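Simulador aberto desde as sete da manhã, café do lado, e a missão de maio é escolher de uma vez por todas qual controlador vai ficar no nosso braço com garra paralela. São três na briga: o Tendon, que eu já uso faz tempo, o Grostside, que todo mundo no fórum elogia, e um ajuste caseiro que apelidei de Gudadon (não perguntem!). A bancada virtual é de mármore escuro, com faca, cápsula, prato e mais umas tralhas espalhadas, tudo separado, sem um objeto encostar no outro.

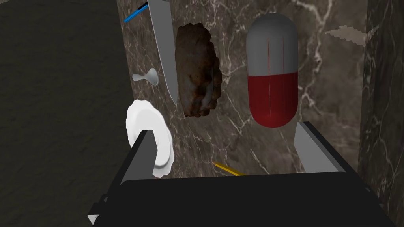
O Tendon continua sendo o mais calmo dos três. Ele desce devagarinho, corrige o pulso no fim e fecha sem aquele tranco irritante. O problema é que demora demais, e quando a gente roda 453 tentativas numa noite isso vira conta de luz. Já o Grostside é um foguete, uma delícia de ver, só que exagera na rotação do punho e às vezes termina apontando a câmera pra parede em vez da bancada. Passei uma tarde inteira mexendo no ganho até baixar pra 20 e melhorou bastante, mas ainda não confio nele pra peça fina.

Outra coisa que me pegou foi a câmera do punho. Com o braço inclinado, o fundo vira porta, janela e um monte de parede lisa, e o estimador de pose fica perdidinho sem textura pra se agarrar.
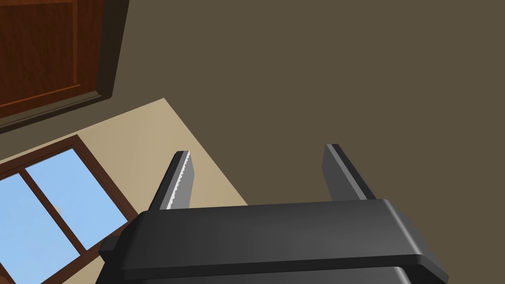 Jhun Umali respondeu no grupo que eu estava culpando o controlador errado, que o atraso vinha da leitura da câmera e que bastava limitar a taxa antes de comparar qualquer coisa. Fui teimosa, demorei dois dias pra testar, e tinha razão, viu? Com a taxa travada, o Grostside parou de passar do ponto e até o Gudadon ficou apresentável.

Refiz tudo do zero depois disso. O registro fechou com 3.312 linhas e ainda estou limpando a planilha, que ficou uma bagunça de nomes repetidos.

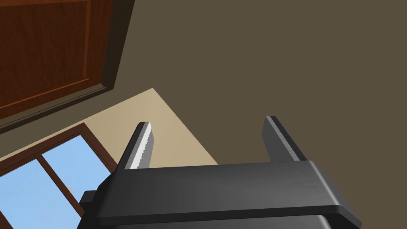 Garra aberta, vista da câmera do punho.

Falta testar os dedos no perfil Tkachenko, mais estreitos, que baixei ontem à noite e ainda nem importei direito. Se alguém já rodou esse perfil com o Tendon, me conta nos comentários qual força de fechamento usou!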